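Version Numbers Should Say What Broke
Radomír Danko
September 26, 2019

A version number is the shortest piece of documentation a software project publishes, and for many users it is the only piece they read.

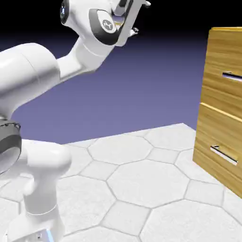
It is also the piece with the least agreed meaning. A change from 3.4 to 3.5 can mean a corrected spelling error in a dialog box. It can also mean that a configuration file written last year will no longer load. Both numbers look the same on the download page, and the person deciding whether to install has nothing else to go on until the release notes are opened, assuming there are release notes.

I maintain a set of internal tools that depend on 40 outside packages. In May I went back through the update log for those packages and sorted every update by what it had required from us. The log held 145 updates. Most required nothing. In 8 cases we had to change our own code before the tools would run again, and only two of those came with a change in the first digit. The other six were labeled as minor releases or patches.

The usual defense is that the maintainers did not consider the changes breaking. This is often true as stated. Dristell, a file parser we use heavily, stopped accepting a trailing comma in its input. The comma had never been allowed by the manual. The maintainers classified the change as a bug fix and raised the third digit. Our files had trailing commas in 2,312 places, all written by a script that had worked without complaint for years. From the maintainers' side, the parser was corrected. From ours, it broke.

I think the second view should decide the number. The version number exists for the person installing the update. The maintainers already know what changed and do not need a digit to tell them. If a program that ran under the old release can fail under the new one on input the old one accepted, the first digit should move, whatever the manual said.

The objection I hear most is that under this rule every release becomes a major release, because any visible behavior will have somebody depending on it. There is something to this. A change in the order of log messages can break a badly written script, and I do not want version 61 of a logging library. A workable line can still be drawn: accepted input, produced output, and documented commands are covered; timing, log text, and memory use are not. The line will be wrong in places. It would still have caught five of the six updates described earlier.

A second objection is commercial. Large numbers look unstable, and small numbers look careful. Slanina, a scheduling package, has been at version 2 for as long as I have used it, and its sales page presents this as evidence of maturity. Its upgrade guide is longer than its installation guide. I would trust the product more at version 9 with a short guide for each step.

Date-based numbering is sometimes offered as the way out. Ukari switched to it last year. The scheme is honest in that it claims very little: the number tells you when the release was built. For a desktop application that updates itself, this may be enough. For a library it moves the whole question into the release notes, and Ukari's release notes are grouped by component, with incompatible changes mixed in among the rest. I now search them for the word "removed" before each update. Sometimes the word used is "retired."

The best practice I have seen is in Luvico, a small template engine. Each release carries an ordinary three-part number and a one-line statement directly under it. The statement reads either "No action needed" or "Action needed," followed by the name of the affected feature. The maintainers move the first digit whenever the second statement appears, with no exceptions that I could find. Reading it takes a few seconds — less time than opening the change log.

Projects that cannot change their numbering could at least add the line. It needs no new tooling and no agreement with other projects. Put it at the top of the notes, above the list of new features, and use the same wording each time so that a script can read it.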